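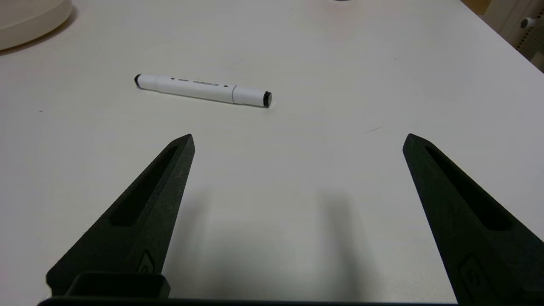 Thursday, April 30, 2020

Marker day, finally. I've been putting this off because the old labels on the Kirton jars were still just about readable if you squinted, but Jozefína squinted yesterday and got two of them the wrong way round, so that's that. Everything gets relabelled, and before I write on anything I want to know which ink stays where on the glazed test tiles.

Had a go with the white-barrelled double-ended marker first. I do like a pen with a point at each end (one for the jar fronts, one for the little numbers on the lids) but it means two caps to lose, and I've a terrible record with caps. If you borrow it, please lay it down flat with both ends shut and don't stand it in the brush pot. The last one lived in the brush pot and went scratchy at the bottom end within a month.

Tiles so far. On the Husunard white gloss the line goes down lovely and dark, no beading at all, and it wiped off with a damp thumb after 2 minutes, which was disappointing! Left a second tile for 48 minutes while I sorted the post and that one needed a proper rub. On the matt glaze it grabbed straight away and I've not managed to shift it with anything short of the scouring pad. So matt things get written on once, carefully, in pencil first.
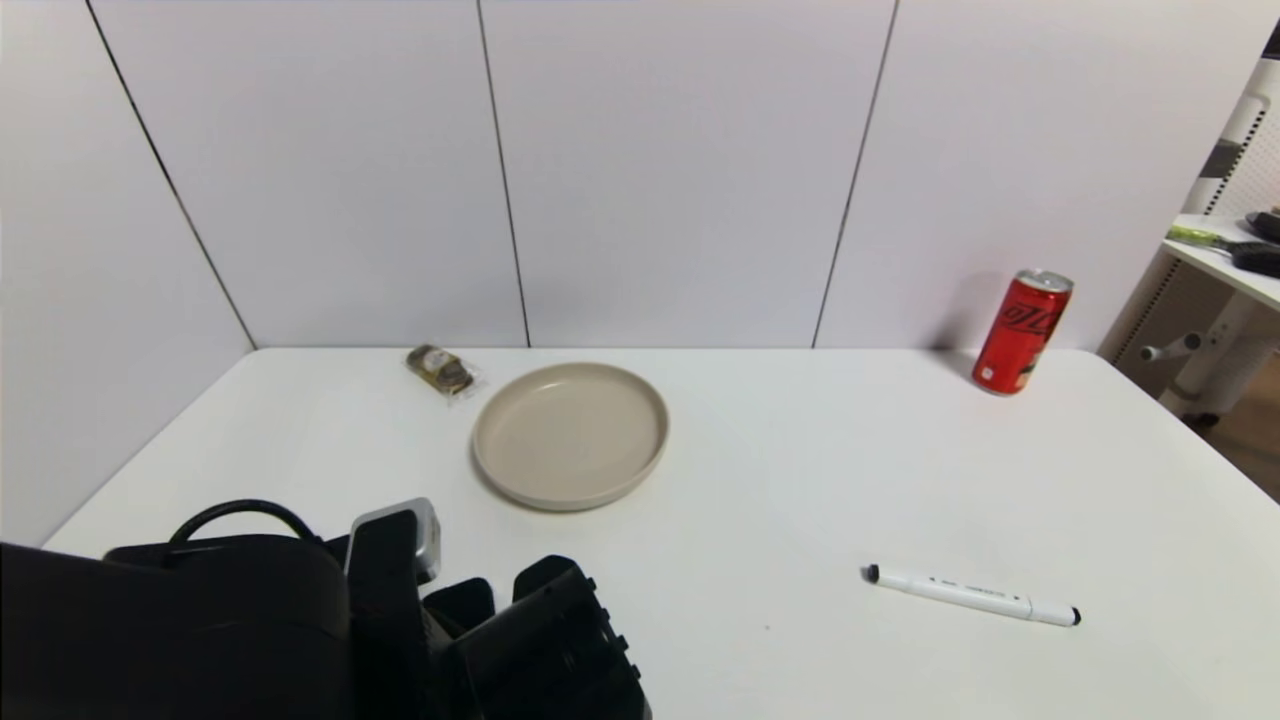 The beige glaze is the one I really care about, as it's what we'll be using for the Kubíček order and they want each piece marked underneath. I mixed it to recipe 285 again, no changes, and I'm still a bit in love with it. It wants to be seen on something simple. A round plate with a low rim, like the beige one on the white table, is the sort of shape I mean, plain all the way across the middle so the colour gets on with its job. Jozefína would like a wider rim. We've agreed to try both and sulk separately.

Marking underneath: the foot ring is unglazed so the ink soaks in and spreads a little. The fat end turns every 8 into a blob. The fine end is all right if you go slowly and lift off between strokes. I wrote the recipe number four times and the last one was quite respectable, so I think it's mostly practice (and not having had too much coffee).

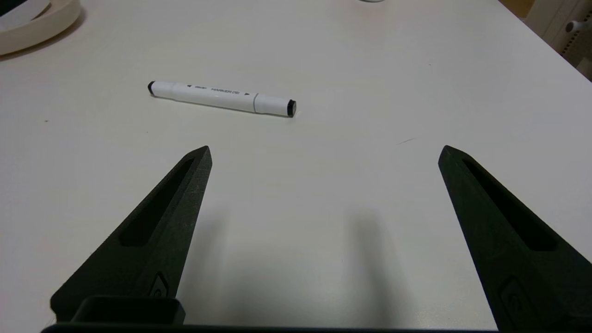
White marker on the tabletop, with the printing along the barrel.

Note to self about those arrows on the barrel. They point out towards the two ends, and I keep reading them as if they told me which end is which. They don't, at least not to me. I'm going to put a dot of nail varnish by the fine end of ours and then there'll be no more blobs on foot rings.

Heat next. Wrote on three scraps of the Purkik tile and put them in the little oven at 65 for the whole of the lunch break. One faded to a sort of brown, the other two look just as they did when they went in, and of course I hadn't noted which scrap came from which batch. Will do it again properly with the batch scratched into the back BEFORE they go in. Lesson learned, for the third time this year.

Snacks and drinks, while I'm at it: fine on the table while we're only writing and looking, but wrapped things stay wrapped and back near the wall, please. Crumbs stick to fresh ink. 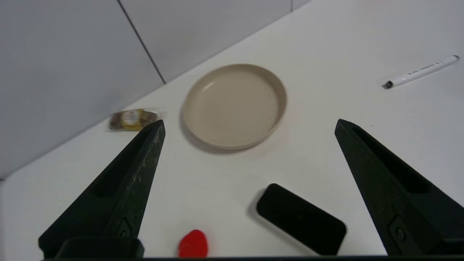 Same goes for sticky fingers on the beige glaze, because the marker skips wherever there's a thumbprint. I wiped one tile with vinegar and left its neighbour as it was, and the difference was plain even from across the room. So a vinegar wipe for every piece before marking, then let it dry, then write.

Still to do: repeat the oven scraps, relabel the Kirton jars (Jozefína is reading out, I'm writing, we are not swapping), and ask Kubíček whether they want the number and our initials or only the number. They don't need the plates until June so there's time to get my eights sorted out. Two spare markers wanted on the next order, same kind.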